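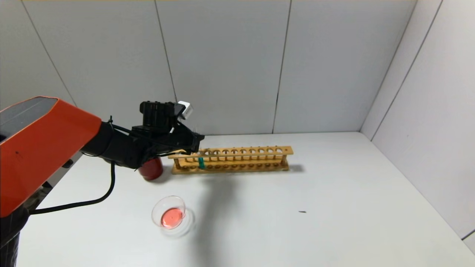 200

CHAPTER 12
Sampling and Storage of Well Water

12.1 Scope

A water analysis is only as good as the sample it is made on. Errors made at the wellhead cannot be corrected at the bench, and they are often larger than the error of the method itself. This chapter covers purging, filling, preserving and holding samples from shallow wells. Surface water is treated in Chapter 13.

Standing water in a well casing differs from the water in the surrounding ground. It loses dissolved gas, takes up oxygen and may pick up iron or zinc from the pipe. The casing is therefore purged before sampling until pH, temperature and conductivity hold steady over successive readings.

Samples for dissolved metals are filtered in the field and then acidified with nitric acid to a pH below 2. Samples for chloride and sulfate are not acidified. Test tubes kept upright in a rack are suitable for small portions set aside for color tests, but not for long holding.

The worked data in Section 12.4 come from the Brukbridge well survey, carried out in June by Auer and Piras. Well 3295 is used throughout, as its record includes both purged and unpurged samples.

Terms used in this chapter: casing, purge volume, field blank, holding time, headspace.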